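Buscamos 2 personas para el equipo del club de robótica Tritness

Proyecto de desmontaje de ordenadores con brazo colaborativo, curso abierto a alumnado de grado y ciclos. Empezamos en marzo de 2021. Plazas pocas, así que escribid pronto.
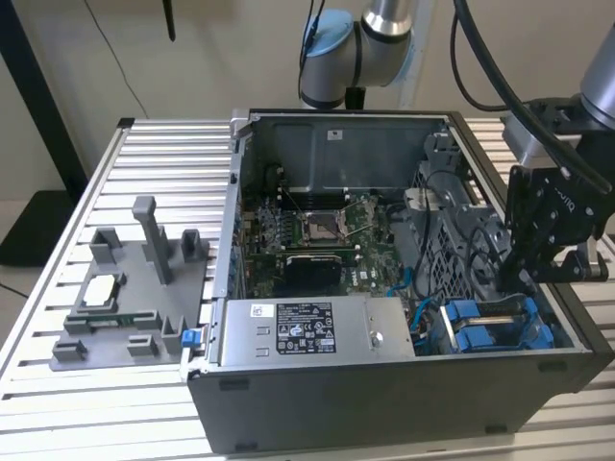
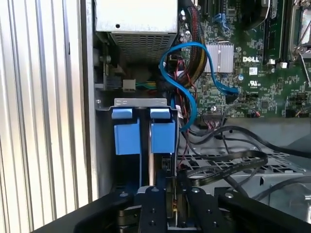
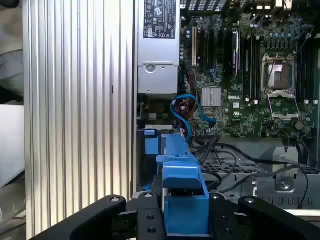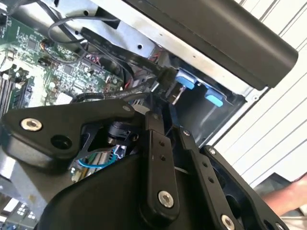 Vamos a por el concurso Jindotard de noviembre, categoría reciclaje. Nos faltan manos: una para programar trayectorias, otra para diseño de piezas y útiles. El trabajo gordo ahora mismo son los soportes de disco, esas piezas azules de la torre Dell, y la bandeja gris impresa en 3D que va al lado del ordenador, hay que rediseñarla entera. Si sabes algo de CAD ya vas por delante.

Qué pedimos:
Python básico. ROS si puede ser, si no se aprende
7 horas a la semana, tardes
Paciencia con los cables (mucha)
Inglés para leer manuales

Qué damos:
Créditos de libre elección, los firma Matilde Sampaio
Bolsa de 300 euros para material y viaje al concurso
Llave del taller Rodrigues, con horario a convenir

No hace falta haber estado antes en el club. Tampoco expediente, no lo miramos. Botond Kiss lleva la parte de visión y explica todo el primer dia, traed portatil.

Para apuntarse: nombre, estudios y dos lineas de por qué, al buzón de Venura o en mano en el taller. Contestamos a todos, aunque tardemos.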